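Partir en location avec les enfants : nos petites astuces de cuisine et de maison

Publié le 27 juillet 2021, par Corentin Chevalier

Chaque été, c'est la même histoire : on réserve un joli gîte, on remplit le coffre jusqu'au plafond, et le premier soir on cherche un tire-bouchon dans tous les tiroirs (il n'y en a jamais). À force de vacances en famille, j'ai fini par noter ce qui nous facilite la vie. Prenez ce qui vous plaît ! 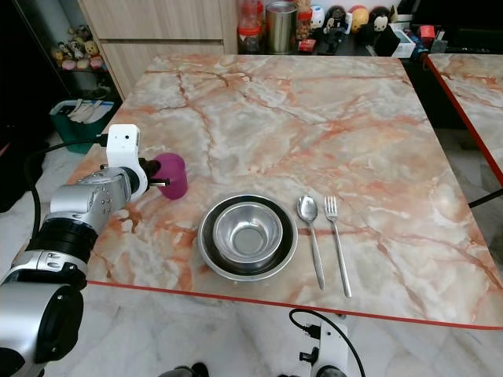
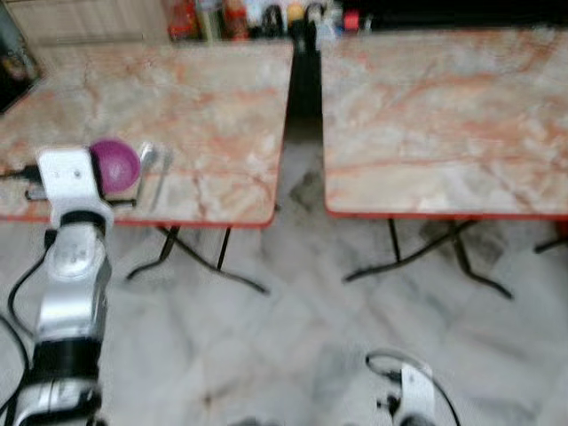
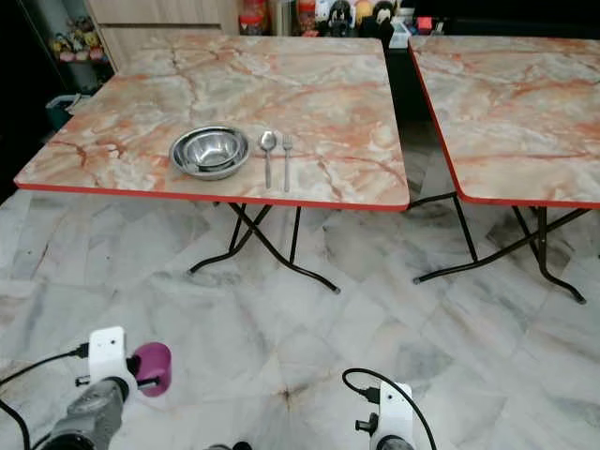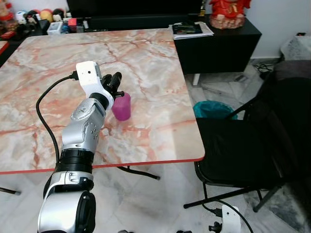 Plateaux effet marbre et un peu de vaisselle.

La caisse du premier soir

Je prépare une caisse à part, chargée en dernier pour pouvoir la sortir avant tout le reste. J'y mets des pâtes, un bocal de sauce, du sel, une petite bouteille d'huile bien fermée dans un sachet, une éponge, deux torchons et l'économe de la maison, parce que ceux des locations n'épluchent plus grand-chose. Le lendemain, on ira au marché, mais le soir de l'arrivée, avec trois enfants affamés, on est bien contents de ne pas ressortir !

Une couleur par enfant

C'est mon amie Clodagh Mac Giolla qui m'a soufflé l'idée : chacun choisit une couleur le premier matin et garde le même gobelet toute la journée. Un élastique de couleur autour d'un verre ordinaire marche très bien aussi. On le rince à midi, on le lave vraiment le soir, et l'évier reste à peu près dégagé.

Pour la plage

Congelez des gourdes remplies aux trois quarts, elles tiennent lieu de pains de glace et on les boit l'après-midi. Les tomates cerises voyagent mieux dans une boîte rigide, les sandwichs dans un torchon humide bien essoré. Quant au chocolat, laissez-le au gîte, j'ai encore le souvenir d'une serviette entière sacrifiée du côté de Horgan.

Le sable, ce grand voyageur

Un peu de talc sur les pieds et les mollets bien secs, on frotte, et le sable tombe tout seul. Pour les maillots, attendez qu'ils soient secs avant de les secouer, puis rincez-les à l'eau froide, sans essorer trop fort. Une bassine près de la porte pour les sandales, et tout le monde finit par prendre le pli, même les ados (enfin, presque).

Avant de rendre les clés

La veille du départ, on mange les restes : omelette, riz sauté, salade de tout ce qui traîne. Je passe un chiffon avec un peu de bicarbonate dans le frigo, je laisse sécher porte ouverte, et je regarde sous les lits. L'an dernier, on y a retrouvé deux chaussettes, un masque de plongée et le doudou qu'on croyait perdu depuis Henwood.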